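3.2 Setting the table

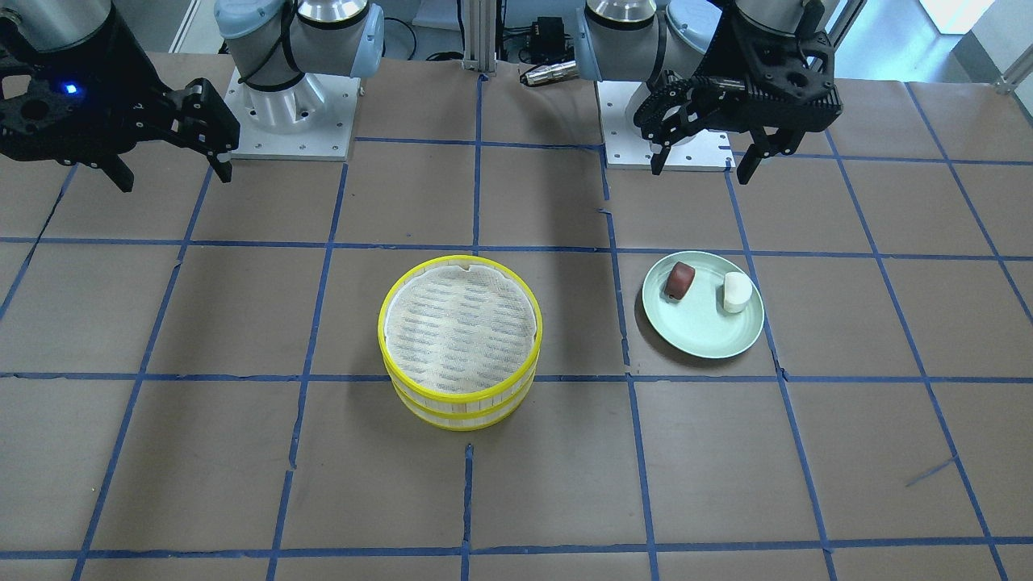

Figure 2. Steamer and serving plate on the gridded table. The plate holds two pieces of food.

I'll admit I spent far too long thinking about steamers before I settled on the layout in Figure 2. My question was a simple one: when people serve themselves from a shared steamer, where do they want the plate to go? To get at that I needed a table where I could write down a position without fussing with a ruler every time, so I covered it in brown paper and ran blue masking tape across it until I had a grid of more or less square cells. The tape is cheap, it peels off, and you can read a cell from your chair (Kanako Iwasaki had wanted pencil lines, and we tried those for one afternoon in May before giving up).

The steamer is a round bamboo one with two tiers and bright yellow plastic rims. I like the rims a lot — they make it easy to tell one tier from the other in a photo, even a bad one. The plate is pale green. In the pilot we used a white plate, and Birutė Pētersons pointed out that pale dumplings on white were a pain to code later on, so we switched.

We had 32 people take part, and 13 of them told us they steam food at home at least once a week. Each person got the steamer in the same starting cell and was asked to put the plate wherever felt right for serving. They did this 5 times, with a chat in between about whatever they felt like (mostly lunch). Daichi Onishi and I wrote down the cells separately and compared notes afterward. Where we disagreed, it was nearly always a plate sitting right across a strip of tape, and we gave those to the cell holding the larger part of the plate.

I didn't tell anyone what to do with the steamer's upper tier. Some people wanted to set it down beside the lower one, which eats up a surprising amount of table, and I come back to those trials in Section 4.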